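The Long Way Round to a Short Siege

The town of Watska keeps its one great story in a drawer. It is a ledger of 448 pages, bound in calfskin that has gone the color of strong tea, and it was written up by the quartermaster of the fort during the siege. I had read of it for years in other people's footnotes, and when I finally sat down with it last November I turned the pages so slowly that the reading room closed on me before I had got past the flour.

And there is a good deal of flour! The old histories give us the storming of the river gate and the commander's sword held up on the wall, but the quartermaster cared for none of that. He cared for barrels, candles, lamp oil and the price of mules. On the first morning he put down 3,526 loaves owed to the garrison, and he went on worrying over those loaves (with a fresh nib, by the look of it) for three months.
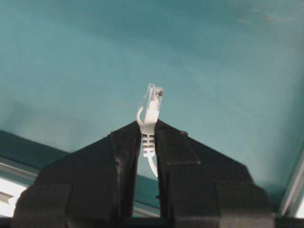

One reader of an earlier piece of mine wrote in to say that the ledger can't be trusted on the loaves at all, as quartermasters everywhere padded their books, and that the Kollmont garrison was caught doing the very same thing a generation before. It's a fair point, and I have chewed on it. Still, a man who is cheating doesn't usually write down his own shortages, and this one does so on nearly every page.

The sword is another matter. It hangs in the Henriques collection now, a handsome curved thing with a worn grip, and the card beneath it says it was carried at the river gate.
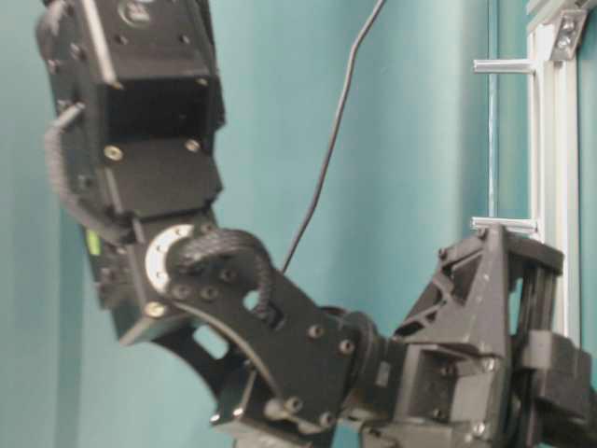 Maybe it was. The ledger lists three swords sent out for new scabbards in the week before the assault, and one of them is marked as the commander's own, "left with the cutler at Plarkus, not yet paid." If it was still at Plarkus when the gate fell, then he held up some other blade that day, perhaps one borrowed from a junior officer. I asked to see the cutler's accounts and was told they went up in a warehouse fire long ago, so there the trail stops for now, and I have gone back to the flour.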